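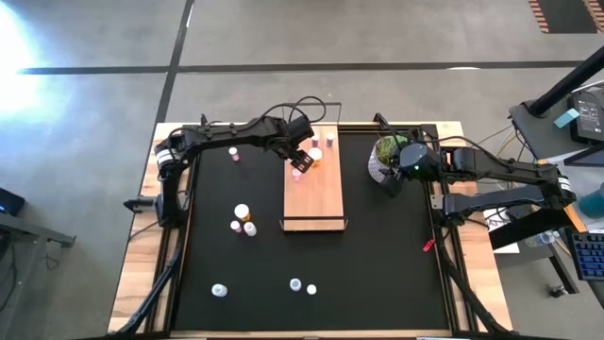

The wooden table with its black mat, and several bottles and vials on it.

Progress report, Dakstead Seed Library, second quarter

Hello again to everyone at the Clanddale Fund. I said last time I'd try to keep these shorter, so here goes!

The big news is that we're open on Saturdays now. We started in March with a few trays on a bench and a borrowed sign, and people came in looking for tomatoes, as they do. We've lent out more than 80 packets since then, mostly beans, peas and leafy things (the purple-podded climbing bean went first and I should have kept more back). Silverbeet is still sitting there. I've put a recipe in with each packet and we'll see if that shifts it.

Your money has gone on the second-hand fridge, the paper envelopes and 6 months of rent on the cupboard at the hall. The fridge needed a new door seal, so that line is a bit over budget and the printing line is a bit under. It comes out close to even.

What hasn't gone so well is returns. The idea is that you borrow seed, grow it, and bring some back at the end of the season, and plenty of people tell me they ate the lot. Fair enough -- it was lunch. I've run two seed-saving mornings so far, one in Dakstead and one over at Valtham, and the Valtham one was packed. The Dakstead one clashed with the footy and I won't do that again.

I also had a go at germination tests on the older donated stock. The carrots were hopeless and went in the compost. The pumpkins came up beautifully, even the ones in an envelope with no label on it, so if anyone at your end can pick a pumpkin variety from its leaves, please write to me.

Still to do before the next report: get the catalogue typed up (it's in a notebook, colour coded, and only I can read it), sort the flower seed, and find a dry spot for the big tins over winter. I'd also like to talk about carrying the leftover printing money into next quarter, if that's allowed.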